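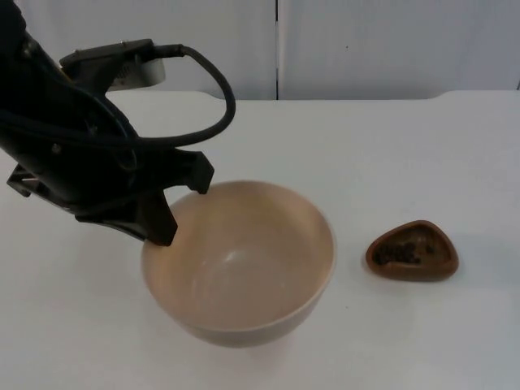
*Left arm at the bowl, brown dish to the right. Station 2, Cernley bench cell.*

# Station 2 inspection checklist, with comments

August 2026
Inspector: Lefteris Politis
Second signature: Ashok Tripathi
Cycle counter at start: 1,725 (left arm), 1,103 (right arm)

Marks: P = pass, F = fail, C = pass with comment. Power is on for sections 2 through 4, and the pendant stays with the inspector. Lock out at the wall switch before section 1.

## 1. Mechanical, power off

- [P] 1.1 Base clamp bolts, both arms. Witness marks line up.
- [P] 1.2 Housing screws, forearm and wrist. Finger check only. Do not retorque unless one moves.
- [C] 1.3 Finger faces, left gripper. Polish marks on the inner face of the front finger. Depth not measurable with the gauge we have. Leave in service.
- [P] 1.4 Finger faces, right gripper.
- [F] 1.5 Finger mount screw, right gripper, rear. Turned under light hand pressure. Cleaned, threadlocker applied, retightened. Recheck at next inspection.
- [P] 1.6 Bench level, both directions.

Comment on 1.5: second time on this screw. Gaurav Sengar replaced it in December and noted the thread in the block as tired. If it moves again, change the block and stop working on the screw.

## 2. Cables

- [P] 2.1 Connector seated at the camera bracket, left.
- [P] 2.2 Connector seated at the camera bracket, right.
- [C] 2.3 Service loop, left arm. See comment.
- [P] 2.4 Full wrist rotation, slow, both directions, no snag.

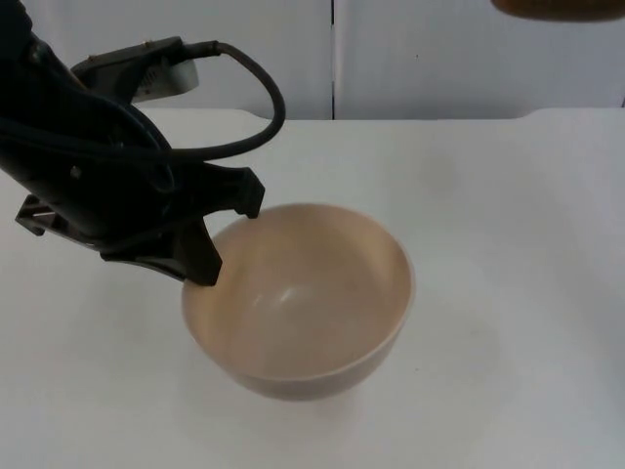 Cable slack on the left wrist was set by Narendra Dwivedi to let the gripper roll without pulling on the connector, and the length is correct for that. The question at this inspection was clearance. With the fingers down at the bowl, the loop stands well out from the arm and rises in front of the back wall, so the free side is what must be watched when the other arm works close in. I ran the wrist to both limits with Ashok at the stop button. No contact. One tie added where the cable goes back into the arm – loose, so that it guides and does not clamp. Do not shorten the loop to make it look neater. A shorter one was tried on the MacRitchie cell and the connector failed.

## 3. Wrist cameras

- [P] 3.1 Bracket tight, left and right.
- [P] 3.2 Lens clean. Dry cloth, no solvent.
- [P] 3.3 Stream present on both channels, no dropped frames in a 563-frame test.
- [C] 3.4 Finger visible at the lower border of the view. See comment.
- [P] 3.5 Exposure locked.

For 3.4 the requirement is that a fingertip shows in the wrist view with the gripper in the inspection pose. If it is missing, the bracket has slipped and the hand-eye calibration is void.

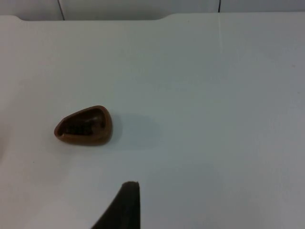 A tip that shows but has moved from its reference position is a comment, and the calibration must be rerun before the cell goes back to production tasks. At this inspection the shift was inside the tolerance in the Stillance setup sheet. Marked C only because the reference picture on file predates the present fingers. Mackenzie Bélanger to replace it.

## 4. Motion and shared workspace, power on

- [P] 4.1 Stop button, front.
- [P] 4.2 Stop button, pendant.
- [P] 4.3 Home position repeat, 11 times each arm. No visible drift against the tape.
- [C] 4.4 Approach to bowl rim, left arm. Fingers straddle the rim. The inside finger must not touch bottom. Height offset left as found.
- [P] 4.5 Approach to dish, right arm.
- [C] 4.6 Both arms down together, reduced speed. Hold and look before continuing.

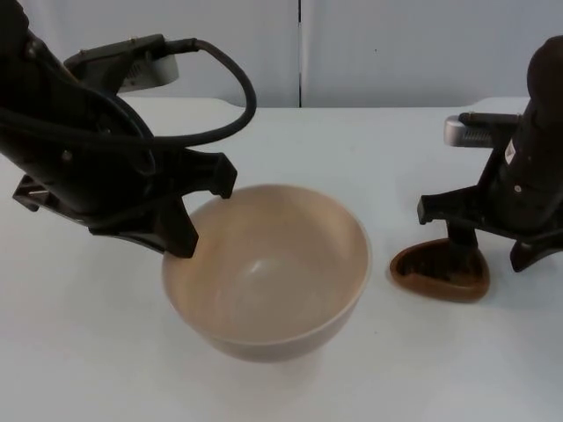
*Item 4.6, hold point. Left gripper at the bowl rim, right gripper over the dish.*

Comment on 4.6: the keep-out zone in the Estiseo controller covers the arm bodies and fingers. It does not cover the cable. Until it does, 4.6 is done by eye with one person on the stop.

## 5. Surface and housekeeping

- [P] 5.1 Table wiped, bowl empty.
- [C] 5.2 Small specks on the white surface. Wipe again before any vision calibration.
- [P] 5.3 Back wall panels fixed, seam closed.

## Open items

1. Recheck finger mount screw, right rear (1.5) – Sengar
2. New reference picture for 3.4 – Bélanger
3. Add cable volume to keep-out zone (4.6) – Dwivedi

Cell released at reduced speed. Full speed after item 3 is closed.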